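Search this manual Enter keyword Go

Section 5. Working Alongside the Tilter

By now the Tilter has been bolted down and introduced to the staff. This section covers the people, who come without mounting hardware. It was written by Telma Pereyra after a season on the Fondel sorting bench, where she used to put things away by hand and now watches a machine think it over.

5.1 Starting a shift

1. Switch on at the wall, then at the panel. Wait for the steady green light. The blinking one means it is still waking up, like the rest of us.
2. Smooth the cloth and clear the near half of the table.
3. Line the goods up along the back. Mixed shapes are fine.
4. Press TEACH and put each item where it belongs, at your normal pace. Showing off will be learned too.
5. Press RUN and step behind the yellow line.

NOTE: Drawers should be shut before you press RUN. The Tilter has views on open drawers — all of them expensive.
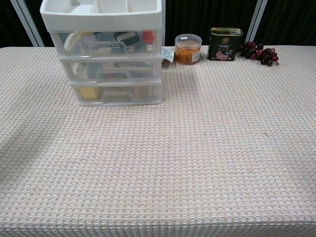
Does the Tilter replace the person at the bench?

It replaces the lifting and leaves the deciding. Someone still picks the goods, teaches the order and signs the sheet when error 323 comes up at ten to five.

5.2 What changes for you

Your job title stays as it was. Your wrists will feel better and your patience may not. Svenja Zwahlen in training will book you a session on teaching, and yes, it replaces the one on lifting with your knees.

CAUTION: Do not reach in to help. If an item is dropped, press STOP, wait for the arm to park, and then pick it up.

5.3 Ending a shift

1. Press PARK.
2. Write down any stops on the sheet, including the embarrassing ones.
3. Switch off at the panel, then at the wall.

Error codes are listed in Section 6.

Contact Tilter Support, extension 57 | Copyright Núñez Fallar | Back to top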